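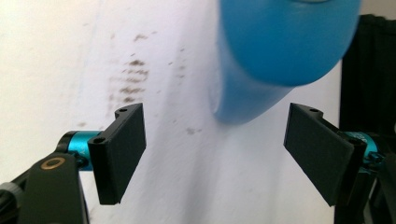 Staining on a white wall, Bustholm.

Walls, Water and Patience: An Interview with Bhavana Krishnan
Office of Building Care, Kimunstead
Mon 24 April

Bhavana Krishnan has been responsible for the interior upkeep of the Kimunstead housing stock for two years. Her office looks after 23 residential buildings, most of them in the Bustholm district, and receives more reports concerning marks on walls than on any other matter. She spoke with the Office newsletter about how such reports are handled, what tenants may expect, and why a fresh coat of paint is seldom the first step.

Krishnan came to the Office from private practice, where she surveyed schools and small apartment buildings. She describes the change as one of pace. "In private work you visit a building once, write your report, and leave," she said. "In this position I see the same wall in October and again in spring. I have learned a great deal from second visits, including some things about my own first opinions."

Under the current procedure, a tenant who reports a stain is visited by an inspector before any work is ordered. The inspector records the position and size of the mark, takes a moisture reading, and asks the tenant a short set of questions about when it was first noticed. The same readings are taken on the other side of the wall where access allows.

Asked whether tenants find this slow, Krishnan agreed that many do. "They would like a painter, and we send a person with a meter. I understand the frustration. But under the old arrangement the painter came first, and in the Menon building we painted one stairwell wall three times. The leak was in a joint on the floor above. Each visit was recorded as a completed repair."

The Menon case led to a review of past work orders, carried out by Nithin Mudaliar of the records section. Mudaliar examined 60 orders for interior repainting and found that 35 of them concerned a wall that had been painted before for the same complaint. His report recommended that no stain be painted over until its source had been written down, and that the words "source unknown" be permitted only with a supervisor's signature.

Krishnan supports the rule, although she noted that it has been difficult to apply. "An old stain can be completely harmless. A pipe was fixed years ago, the plaster dried, and the color stayed. The inspector takes a dry reading and has to decide how long to go on asking questions. We settled on a second reading after a period of heavy rain. If that one is dry as well, the wall is primed and painted and the matter is closed."

The choice of primer has itself been a subject of discussion. Ordinary wall paint contains water, which can draw an old mark back through to the surface, so the Office now requires a stain-blocking primer on every such repair. Malathi Krishnan, who supervises the paint crews and is not related to the head of the Office, asked that drying times be printed on the work order itself. Crews had been moving to the second coat too early on days with several appointments. The new form has been in use at Bustholm since the winter.

Not all marks come from leaks. The Office distinguishes between water entering from outside, water from plumbing, condensation, and what its forms call surface soiling – hand marks, cooking residue, soot, and scuffs from furniture. Krishnan believes that condensation is the most often misread of the four. "It appears in corners and behind wardrobes, on outside walls, in rooms where the heating is kept low. Tenants are told to open a window, and sometimes that is good advice. In a north-facing bedroom with no insulation it is not enough, and I do not think we should put the whole burden on the family living there."

Her view is not shared by everyone. Vignesh Bhat, who oversees the heating budget, has argued in internal meetings that better use of existing ventilation would settle many cases at little cost. Krishnan was careful in describing the disagreement. "Mr. Bhat is right that the vents are often blocked. We find them taped shut. People tape them because the air coming in is cold, and so we are back to the heating again. He and I have had this conversation several times and expect to have it again."

A trial now under way in the Sirkano building may supply some evidence. Humidity is being recorded in a group of ground-floor apartments, half of which have been fitted with new vents that limit drafts. Sumathi Kamath, who manages the trial, will present the readings after the next heating season. Krishnan declined to predict the outcome.

On the question of what tenants themselves can do, she gave direct advice. A pencil line drawn lightly around the edge of a stain, with the date beside it, is of great use to the inspector. Bleach should be kept away from painted plaster. Tenants should avoid painting over a mark before a visit, even with paint supplied by the Office. "We had a gentleman who was embarrassed by the state of his hallway and painted it the evening before we arrived," she said. "He had done very neat work. We had to come back a month later to see what there was to see."

Krishnan also wishes tenants to report small marks early. Some hesitate, in her experience, out of concern that they will be charged. Staining caused by leaks, rain, or condensation is not charged to the tenant under the Kimunstead lease. Surface soiling may be considered at the end of a tenancy, and then only where it goes beyond ordinary wear.

Asked what she would change if funds allowed, she named gutters. "They are dull and they are outside, and a good part of what I deal with indoors begins there. I would have every gutter cleaned twice a year – once after the leaves and once before the summer storms. At present some buildings are done once and some are done when there is a complaint."

A request for a second annual cleaning at Bustholm has been included in the Office's budget proposal for the coming year. Tenants who wish to report a mark or request an inspection may do so at the front desk of any Kimunstead building or by telephone during office hours.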